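A garra que não abria: notas sobre uma falha na célula de dobragem

14 de janeiro de 2021

Em dezembro a nossa célula de dobragem parou 11 vezes com o mesmo erro e eu passei boa parte do mês a procurar a causa no sítio errado. Escrevo isto para ficar com o registo completo e porque talvez sirva a quem trabalha com têxteis e braços pequenos.

A célula está montada na oficina da Trunham. O braço tem uma garra de dois dedos, uma câmara pequena no punho e um controlador da Kusuma, já com uns anos de uso. A tarefa é simples de explicar: a peça está estendida sobre a superfície branca, o braço procura a bainha, agarra-a, levanta e dobra. O programa que decide onde agarrar chama-se Nustow e foi escrito por nós. O erro 1964, segundo a tabela do controlador, significa corrente excessiva no motor da garra durante o fecho.

A primeira paragem aconteceu com uma peça verde-escura. Reiniciei, repeti o ciclo e correu bem. Não dei importância. Na segunda paragem a garra ficou fechada sobre o tecido e não respondeu ao comando de abrir. O braço, entretanto, continuou a subir até ao ponto seguinte da trajetória e arrastou a peça. Foi aí que carreguei na emergência.

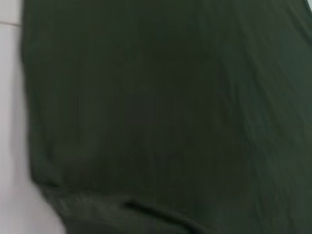
Tecido verde-escuro sobre a superfície branca, visto pela câmara do punho.

A minha primeira suspeita foi a visão. O verde é muito escuro e sem brilho, e o vinco junto à bainha aparece quase preto. Pensei que o Nustow estivesse a confundir esse vinco com a borda da peça e a mandar os dedos para cima de tecido dobrado, com o dobro da espessura. Fazia sentido no papel. Alterei a exposição, acrescentei uma luz lateral e voltei a calibrar a câmara. As paragens continuaram.

Depois virei-me para a altura de aproximação. Subi-a 2 milímetros e o erro desapareceu durante uma tarde inteira, o que me convenceu de que o assunto estava resolvido. No dia seguinte voltou logo no primeiro ciclo.

A resposta estava nos registos de corrente, que eu devia ter aberto no início. Nas paragens todas, a corrente começava a subir antes de os dedos poderem tocar em alguma coisa. Desmontei a garra e encontrei fibras enroladas no fuso, compactadas contra o batente, com a massa lubrificante a segurar tudo. Cotão, portanto. A proteção de borracha da Stevico que devia impedir a entrada de fibras tinha um rasgão do lado de dentro, invisível com a garra montada. Conforme a posição do fuso, as fibras travavam ou não travavam, e daí a intermitência.

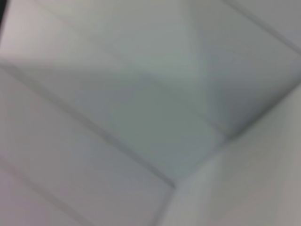
Limpar e trocar a proteção levou menos de uma hora. O que me preocupa mais é a outra metade do problema: a garra bloqueou fechada e o braço seguiu viagem. O controlador da garra deu o erro como devia, mas no nosso programa esse erro só era lido no fim do movimento. Durante esse intervalo, o braço mexia-se com uma garra em falha. Com uma peça de roupa o resultado é tecido puxado. Se eu tivesse a mão ali para endireitar a bainha — e confesso que já o fiz, a baixa velocidade — a história podia ser outra.

O que mudou desde então:

O erro da garra passa agora por uma entrada digital que interrompe o movimento do braço, sem esperar pelo programa.

O comando de abrir tem um tempo limite. Se os dedos não confirmarem a posição aberta em 5 segundos, a célula para e pede intervenção.

A corrente em vazio é medida no arranque, com a garra a abrir e a fechar sem peça, e o valor fica guardado. Se começar a subir de dia para dia, vejo-o antes da paragem.

A proteção de borracha entrou na lista de inspeção, com a garra desmontada.

Ninguém mete as mãos na zona de trabalho com os motores ligados. A regra já existia escrita na porta e eu era o primeiro a não a cumprir.

Repus a altura de aproximação no valor original, para não ficar com uma correção que não corrigia nada. A luz lateral deixei-a ficar, porque a bainha se distingue melhor nas peças escuras. Desde a limpeza não houve mais nenhum erro 1964, mas ainda é cedo. Falta-me experimentar com felpo, que larga muito mais fibra, e estou à espera de uma segunda proteção de reserva antes de começar.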